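Wipe the counter down before the flour comes out, and wipe it again with a dry towel. A damp spot you can't see will turn into paste under the dough, and you'll be scraping it off with a knife later.

## Keeping a work surface usable

Most kitchen counters collect things. Mail, a fruit bowl, the toaster, a phone charger. Pick one stretch long enough for a baking sheet plus a cutting board and keep it clear all the time. Ours is between the sink and the stove. The toaster moved to a shelf and we got used to it in a week.

For everyday cleaning, use a drop of dish soap in warm water and a cotton cloth. Skip vinegar on marble or limestone, as it etches. On sealed wood it's fine if you rinse it off. Oil bare wood when it starts to look pale, usually in September here, before the heat comes on and dries everything out.

Dried dough comes up best with a plastic bench scraper. Don't use a wet sponge first. Scrape, sweep the crumbs into your hand, and then wash.

## Rolling and cutting

- Chill the dough for 2 hours. Overnight is fine too, but let it sit out a little before you roll it or the edges crack.
- Roll from the middle outward and give the dough a quarter turn every few strokes.
- Dust the pin as well as the counter.
- Press the cutter straight down. Twisting it seals the edge, and biscuits won't rise evenly.
- Gather the scraps once. A second re-roll gives you tough cookies, so bake the leftover bits as they are.

If you weigh flour, a 600 gram batch fits a standard mixer bowl. At 700 it starts climbing the hook and you'll have to stop and push it down. We have an old Tavis mixer and that has always been its limit. The Alarcón cookbook our measurements come from gives everything in cups, and I've penciled the weights in the margins.

## Baking sheets

Light-colored sheets brown more slowly than dark ones. If all you have is dark, lower the oven by 25 degrees and check early. Thin cookies on our sheets take 11 minutes on the middle rack.

Let them stand on the hot sheet a few minutes before moving them. A soft cookie picked up too early bends in half or breaks. When they're firm, slide a thin spatula all the way under, or lift by the edges if the cookie is thick and crumbly.
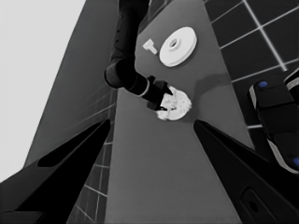

Cool them completely before stacking. Any warmth left in the middle turns to steam in the tin and the whole batch goes soft by morning. Put parchment between the layers, and keep crisp and chewy kinds in separate tins. A slice of bread will keep the chewy ones soft. Replace it when it gets hard.

Crisp ones that have gone limp can go back in a 300 degree oven for a few minutes.

## Cleaning up

Soak the mixing bowl in cold water first. Hot water cooks the flour onto the sides. Wash rolling pins by hand and dry them right away, standing on end if they have no handles.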